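Chapter 4
Light and Air in the House
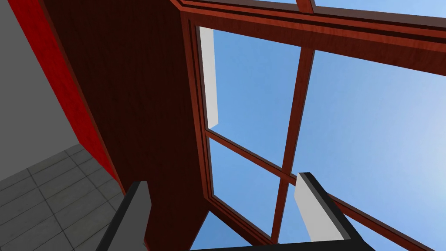

Why do old houses have tall windows and not wide ones? In a wall of stone or brick, something strong must carry the weight above every opening, and a narrow opening needs a smaller piece. A builder who wanted more light therefore made the window higher. Light that enters near the ceiling also goes deeper into the room, so the choice was a good one for two reasons.

In the previous chapter we studied walls as things that carry weight. Now we study the holes in them. A student who begins to draw houses often puts the windows last, when the rooms are already decided. I did the same in my first years, and my teacher, Ailsa Dow, returned my drawings with one question written on the top: "Where is the sun at breakfast?" I could not answer. I ask you to keep this question beside you while you read the chapter.

4.1 What a window must do

A window has several duties, and they do not always agree. It lets in daylight. It lets in fresh air and lets out the used air. It gives a view, and it must keep out rain, wind, noise and cold. If we make the glass larger, the room becomes brighter, but in winter it loses more heat through the glass. If we seal the sash very well, the draft stops, but then the moisture from cooking and washing stays inside and can settle on the coldest surface.

Most of the work of design is to decide which duty comes first in each room. In a bedroom it may be quiet. In a kitchen it is usually air. In a room for sewing or drawing it is steady light, and for this reason such rooms in the northern half of the world often look to the north.

4.2 The words we will use

The frame is the fixed part, which is fastened to the wall. Its upright sides are called jambs, its top is the head, and its bottom is the sill. The sash is the part that holds the glass, and it may be fixed or may open. A mullion is a strong upright piece that stands between two window units or divides a large one. A muntin is a thinner bar that holds the smaller panes in their places. In everyday speech many people mix the last two words, and some catalogs do it also. In this book we keep them separate.

Muntins were first a necessity. Large sheets of clear glass were difficult to make and expensive to carry, so a big window was put together from small panes. Today one sheet can fill the whole opening, and the bars are often kept only for their appearance.

4.3 Two houses in Waaka

We will return many times to two houses in the town of Waaka. The older one, called Dralano, has a date stone marked 1519. Its walls are very thick, and the sides of each window opening are cut at an angle, so that the opening is wider on the inside. This form is called a splay. It spreads the light softly along the wall and makes the change between bright glass and dark wall easier for the eyes.

The second house, Cledent, is modern. It has a floor area of 1081 square feet and one long window to the south, with a deep roof edge over it. In summer the high sun is stopped by the roof edge. In winter the low sun passes under it and reaches the back of the living room. The owners told me that in March they already eat lunch there without the heating.

Before you continue to section 4.4, choose one room that you know well. Draw its plan on a sheet of paper, mark north, and mark where the sunlight falls on the floor in the morning and again at 2 in the afternoon. Keep the drawing, for you will need it in the exercises.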